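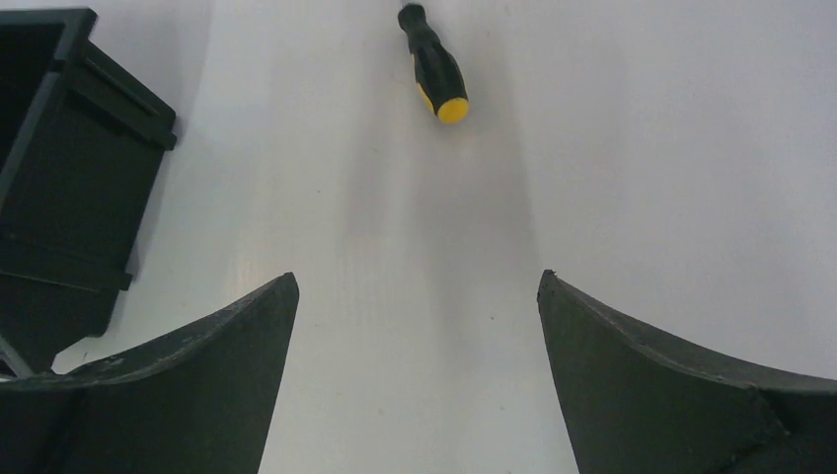 Mandale, May

Progress report to the Dredau Fund: the Kuusisto Quarry snorkel trail, second period

When we applied, we promised you an underwater trail that a reasonably calm person with a mask could follow without getting lost, cold or bored. At the end of the second period we can offer you most of the trail and a fair amount of the calm. Cold is outside the scope of the grant.

Where we are

The main route is in. It runs 735 feet along the east wall of the quarry, starts and ends at the same ladder, and never goes over water deeper than a beginner would care to look down into. The guide line is fixed at every anchor except the last, which sits on a ledge that the original survey called "flat." The survey was done from a boat. We have since been down to the ledge and would choose a different adjective.

The information boards are another matter. You paid for three and we have three, all of them handsome, and one of them tells swimmers about a species of perch that does not live in this quarry and never has. The text was signed off by us, so we will be eating the cost of the replacement. The other two are mounted and have already been grown on.

Visibility held up better than we feared over the winter. In April we could see from the ladder to the sunken hay wagon, which is the thing everybody comes for, and a few of our swimmers have begun leaving the wagon small offerings such as golf balls. We take these out again.

Numbers

You asked for plain figures and we have tried not to decorate them. Since the last report, 529 people have signed in at the hut and gone in the water. We had told you to expect more, on the strength of one very sunny weekend during the pilot, and we should not have built a forecast on it. Sign-ins are up on the first period all the same, and the early morning slot, which we nearly scrapped, fills before any other. It starts at 6:30 and we have given up trying to understand these people.

The beginner sessions have been the best surprise. Most of those who book have never used a snorkel outside a bathtub, and a good many come back on their own account. We changed the first lesson after the opening month. It used to start with a talk on fins, masks, clearing the tube and the history of the quarry, and by the end of it half the group was shivering and the other half was in the parking lot. They are now standing in the shallows within ten minutes, and the history gets told over tea to whoever stays.

Money

Spending is on budget apart from two lines. Wetsuit hire came in over, as we ordered adult sizes on the theory that people are shaped like the size chart. The access path came in under by $2,020, and with your permission we would like to move that sum across to pay for larger suits and a second changing bench. The form is attached. We believe we have filled in the right one this time.

The Indo loan masks are worth a word. They have been in constant use and the skirts still seal, but the purge valves on the older batch stick, and a stuck valve is an unfriendly thing to hand a beginner. We have pulled that batch from the hire rack and are using the newer ones only. This means smaller groups until the spares come in.

Safety

No rescues, no injuries beyond a stubbed toe on the ladder and one wasp. The buddy rule is being followed, with some grumbling from the stronger swimmers, who feel it applies to other people. It applies to them, and the sign at the hut now says so in larger letters. We closed the site twice for lightning and once for algae -- the algae turned out to be pollen, but we would close for it again.

Next period

Refix the last anchor. Replace the perch board. Start the evening sessions, which need lights on the ladder and an agreement with the farm next door about the gate. The lights are ordered. The farm is thinking about it, and has been thinking about it since February.

The next report will reach you in September, with the gate question settled or described at greater length.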